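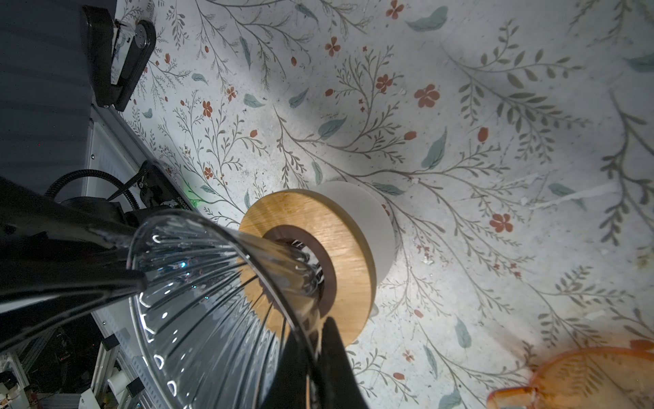
Setting up your Plenden seedling tray

I start mine in May, but any time you have seed ready is fine. Clear a level spot near a window before you open the box.

1. Rinse the reservoir and push the 3 rubber feet into the holes underneath. They're stiff! A little dish soap helps.

2. Lay the wicking mat over the shelf with both tails hanging down into the reservoir.

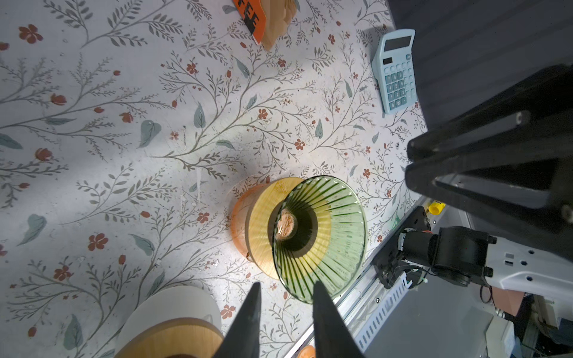

3. Fit the filler funnel into the corner hole and turn it until it clicks. Check that it's right side up - the inside should have ribs fanning out from the center opening, a lot like the green coffee dripper in the photo. If the inside is smooth, you've picked up the vent cap, so swap them over.

4. Pour in water up to the 7 mark. Stop there, even if the mat still feels dry on top. Give it an hour.

Caution: never add fertilizer to the reservoir while seeds are sprouting. I lost a whole tray of lettuce that way.

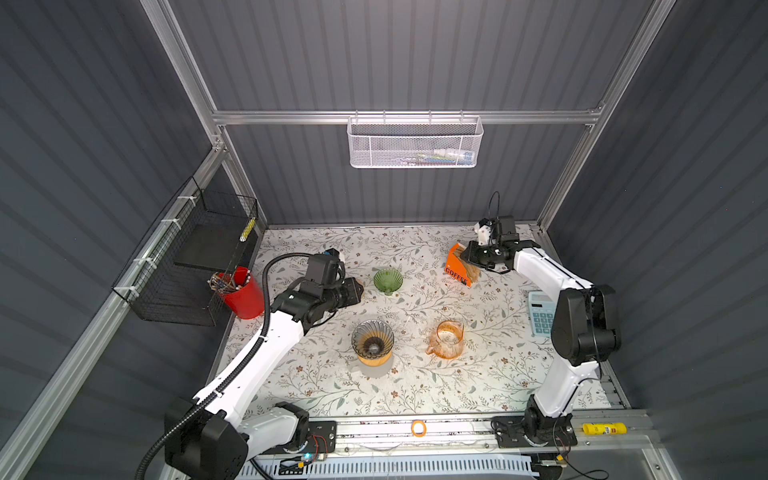
5. Fill the cells with damp seed mix and tap the tray on the bench a couple of times (don't press the mix down). Sow, label, and set the tray on the mat.

6. Put the lid on with both vents closed.

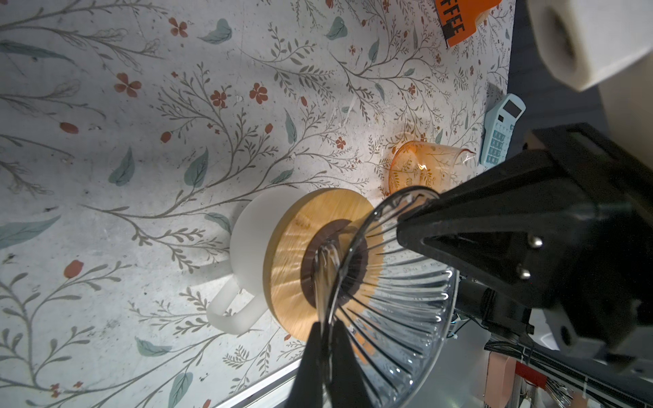
7. Open one vent when you see the first green, and the other two days later. I take the lid off for good once the leaves touch it.

Note: spare mats are part number 362, and they fit the older Hastar trays too.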